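Forum index > Desktop hardware > Older machines
Thread: Tidying the cables in an old tower before it goes to the Nidlow hall

tinroof_pete
Jun 6, 2018
I've got an older desktop that's going to the front desk at the Nidlow hall, where it will do bookings and email and not much else. It came out of the Brakberg office when they cleared the back room in February. It boots, it's had a fresh install and it's quiet enough with the side on.

What I'm not happy with is the wiring. The power supply has every lead hard-wired, so the ones I'm not using have to live somewhere, and at the moment they live wherever they fall. I'd like to sort it out before I hand it over. I don't want to spend money on it. I have a bag of zip ties, some hook-and-loop strip and an afternoon.
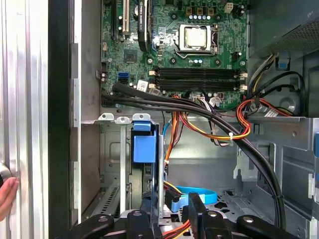 Side panel off, cooler off, no cables moved yet.

The orange, yellow, red and black loom has one white zip tie on it and then drops into the bottom bay. There's a spare blue SATA cable coiled on the floor of the case as well. My questions are whether to cut that tie and start again, and where people put the slack in a case this old with no room behind the board tray.

The cooler is going back on with new paste, so no need to tell me about that.

gumboot77
Leave the tie alone unless it's pulling on something. I've cut plenty of those and the bundle always springs out to twice the size, and then you need four ties to get back to where you were.

For the slack, use the drive bays. If there's only one drive in there you have all that space in the cage doing nothing. Fold the spare leads back on themselves, strap them once in the middle and push them in. Done.

marlo_k
I'd do the opposite. Cut it, lay everything out straight, work out which leads you need and tie the rest separately. If you leave the factory bundle as it is you're dragging unused plugs around with the ones you want.

Use flush cutters and cut on the head of the tie, well away from the insulation. Don't use a knife. I nicked a yellow lead that way once and had to replace the whole supply.

Also take the coiled SATA cable out. If it isn't plugged into a drive it has no business being in there.

gumboot77
A spare SATA cable in the case is handy for the next person. I always leave one.

marlo_k
Then put it in a bag and tape the bag to the inside of the case, away from the fan. Sitting on the floor it collects fluff.

tinroof_pete
I can see the sense in both. The tie isn't pulling on anything, but the loop comes out towards the middle of the case and I'd like it back against the side. The cable on the floor will come out. I'll hang on to it at home in case the current one fails.

windrow
Which way does the air go in this thing? I'd sort that out before deciding where the slack goes. I had a Memdale office tower with the same sort of layout and someone had stuffed all the spare leads in the cage straight behind the front intake. It ran warmer than it should have and the fan was going flat out all summer. Pulled them out, strapped them to the bottom edge of the case, and it settled down.

So I don't agree with filling the drive bays, at least not the one behind the fan.

gumboot77
Fair enough if there's a fan at the front. A lot of the cheap ones just have holes and the only fan is in the supply and on the back. In those it makes no difference that I've ever been able to measure.

windrow
Did you measure it?

gumboot77
I put my hand at the back. It was a booking computer, not a science project.

tinroof_pete
There's a mounting spot for a front fan but none fitted. The airflow is the rear fan and the power supply. I take the point though. I'll keep the slack low and off to the side and leave the cage mostly clear.

quincetree
A few things I do with donated machines, for what they're worth. We've sent 184 of them out from our shed so far and the cables are what people complain about least, but they do matter when someone has to open the case later.

Unplug the power and hold the button in for a few seconds before you start. Write down what goes where, or take a photo. Plug every lead back in before you tie anything, then tie from the supply end outwards. If you tie first you'll find the drive plug is a centimetre short.

Hook-and-loop for anything that might be moved again, zip ties for the rest. Trim the tails flat. A tail cut at an angle will open your knuckle.

With all four memory slots clear like that, check you can still get at the latches once the loom is back in place. I've seen very neat jobs where you had to undo the lot to add a stick of RAM.

tinroof_pete
Good point about the latches. The RAM was out for a clean and goes back in tomorrow. I'll fit it before I tie anything.

marlo_k
On the ties, don't do them up hard. Snug is enough. You should be able to turn the bundle a bit inside the tie with your fingers.

lower_paddock
I'm going to say it. Close it up and send it. The hall won't look inside and the thing will be replaced in a couple of years. I ran mine with the cables hanging for ages and it was fine.

quincetree
Fine until one drops into the cooler fan. We've had that come back to us more than once.

lower_paddock
All right, tie up the one near the fan. The rest is for show.

tinroof_pete
Update. Took me most of the afternoon. I did end up cutting the white tie, so marlo_k wins that one, although gumboot77 was right about it springing out – I used five ties and two bits of strip to get it back under control. The loom now runs down the side and the unused plugs are folded flat along the bottom. The cage is clear. RAM is in and I can reach the latches at both ends.

It's been on for a couple of hours and seems happy. I'll drop it off at the hall this week along with the Núñez monitor, if I can find the stand for it.

windrow
Good result. Check the front vents for fluff while you've got it on the bench.

tinroof_pete
Done already. There was a lot.

gumboot77
Does that monitor stand take four screws or two? I may have one here from the same model.

tinroof_pete
Four, in a square. If you've got one I'll pay the postage.

Thread views: 647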